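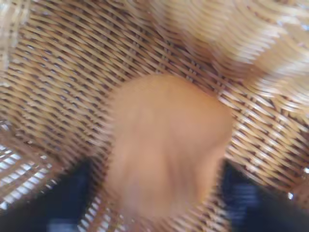 # About Zullell

Hi, and welcome! I'm the person behind Zullell, a little shop in Narport that sells woven baskets and pretty much nothing else. I started out with one shelf and 10 baskets in my front room, and I honestly thought I'd keep half of them for myself (I did keep three).

I grew up in a house where everything lived in a basket. Fruit, mail, mittens, the dog's brushes, you name it. When I moved into my own place I couldn't find one I liked that would sit on a kitchen table and still leave room for breakfast, so I went looking for weavers, and that's how the whole thing got going.
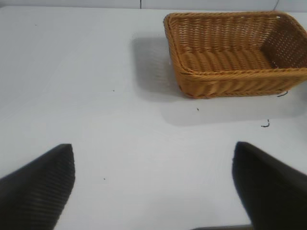

My favorites are still the rectangular wicker ones with rounded corners and a thick braided rim. They tuck up against a wall nicely, and I love that warm caramel color on a plain white table! We call our everyday line Lallberg, after the street where I had my first stall, and there are 39 baskets in it right now, from bread size up to blanket size.

A few things people ask me a lot: yes, you can put fruit straight in, no liner needed. Yes, I do repairs on rims, even if you bought your basket somewhere else. And no, I don't ship on weekends, that's when I'm out at the markets.

The shop is at 47 Van Dijk Lane, green door, ring the bell if I'm in the back.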